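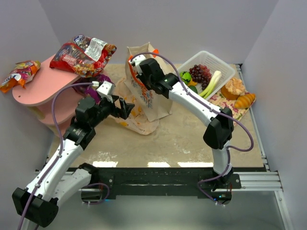

Figure 1. The two-arm bench with the groceries task laid out: snack bags and shelf on the left, tote bag at the back, basket and pastries on the right.

Handling and Manipulation, Unit 6: Comparing Grippers on a Two-Arm Bench
Notes to go with the practical. Written by Souad Hamdy, with corrections from Farzad Jalali.

Before you start

Please read these notes through once before you come to the bench, even if you only skim the tables in your workbook afterwards. The practical is much more enjoyable when you already know what you are looking for, and every year the pairs who have done the reading are the ones who still have time at the end to try something of their own.

You will be working with two arms, each fitted with a parallel gripper, and your job is to compare three sets of fingertips on the same household objects. The sets are the Clerkov (hard, flat, fine ridges), the Felik (a softer pad with some give in it) and the Drasstead (narrow and slightly curved inwards). I have my own favourite and I am not going to tell you which, though Farzad will if you ask him nicely.

6.1 Why groceries?

When I first taught this unit we used machined blocks and cylinders, and I'm afraid the results were terribly dull. All three sets of tips picked up all the blocks, everybody wrote the same report, and I marked the same report over and over again. Shopping is far less obliging. A snack bag bends and slides, and its contents shift about inside. A croissant will let you squeeze it a little and then quite suddenly it won't. Grapes come as a bunch, so that where you take hold matters a good deal more than how hard you hold on.

Look at the layout in Figure 1 and think about which objects you would call rigid, which you would call soft, and which belong somewhere in the middle. Most people put the apple and the lime in the first group straight away and then argue over the snack bags – a sealed bag with air in it behaves rather like a cushion, while the crinkled edge at the top behaves like a sheet of paper. You are allowed to treat those as two separate grasps, and I rather hope you will.

6.2 What a parallel gripper can and can't do

The two fingers stay parallel and move towards each other in a straight line. That gives you three things to choose: where the fingers go, which way the wrist is turned, and how much force you ask for when they close. The wrist angle is the one that people forget. Take the snack bag lying beside the shelf. With the fingers coming down on either side of its thickness you have a decent grip; turn the wrist through a right angle and you are trying to span the whole width of the bag, and the shelf is very likely in your way as well.

The shelf deserves a word to itself. It has two tiers, and anything on the lower one has a roof over it, so an approach from straight above is no good there. Anything hanging over the edge of the top, like the orange-and-purple bag at the far left, can be gripped from the side, but do plan the approach so that a finger doesn't nudge it off first.

Force is set in the controller on a scale that runs from 0 to 4,000. These are not newtons, so please don't write newtons in your report! The Benjelloun sheet in your workbook gives the conversion. Start every new object at the low end and work upwards. For reference, the value I settled on for the apple with the Felik tips was 2,568, and I would not go anywhere near that for a pastry.

6.3 Using the second arm

The most interesting part of the bench, to my mind, is what one arm can do to help the other. Putting something into the tote bag is the usual example. A cloth bag may stand up perfectly well until something touches its rim, and then it folds in on itself and the opening is gone. If one gripper takes the rim and holds it open, the other is free to do the packing. Elvira Condori, who looked after this unit before me, called this "the polite hand and the busy hand", and I have never found a better way to put it.

There are two things to watch when both arms are moving. The first is reach. The left arm is comfortable over the shelf and the right arm over the basket, and the middle of the table is shared, so agree between you who has the middle before either of you presses anything. The second is the cabling. The thin purple cables run along the length of each arm and loop out at the joints, and a wrist that has been turned too far in one direction will pull its loop tight. Bring the wrist back to its home angle between grasps.

6.4 Procedure

Work in pairs, one person to each arm.

1. Fit the Clerkov tips to both grippers and run the homing routine.
2. Lay the objects out as in Figure 1. Exact positions don't matter, but keep the pastries on the placemat and the produce in the basket.
3. Attempt each object from above at low force. Record held, slipped or missed.
4. Raise the force in steps until the object is held, or until you can see that it is being marked.
5. Repeat for any object that can sensibly be approached from the side.
6. Pack one snack bag and one piece of fruit into the tote, using both arms.
7. Change tips and begin again.

Done in full, this comes to 32 recorded grasps per set of tips. It sounds like a lot, and the first set does feel slow, but you will be surprised how much quicker the second goes.

6.5 A few hints from earlier groups

Leave the spring onion until late. It is long and thin and lies across the other things in the basket, so lifting it first seems the obvious plan, but it takes a bit of practice to get hold of it without catching the mesh.

The crumpled plastic bag on the table counts as an object. Amr Cherkaoui and his partner treated it as rubbish and lost marks for it, and he has asked me to warn you. Pinch a fold of it from above, and try at least two different folds before you decide what the tips can manage.

With the round pastry, the flaky crust on top tells you a great deal. Write down whether you leave flakes behind on the mat, and with which tips.

6.6 What to hand in

Two pages and your completed tables. I would like a clear recommendation at the end – which tips you would fit if you could only have one set for this whole table, and which object you would be sorry to give up on. Reports go to Hatem Belkadi in the teaching office by the end of November.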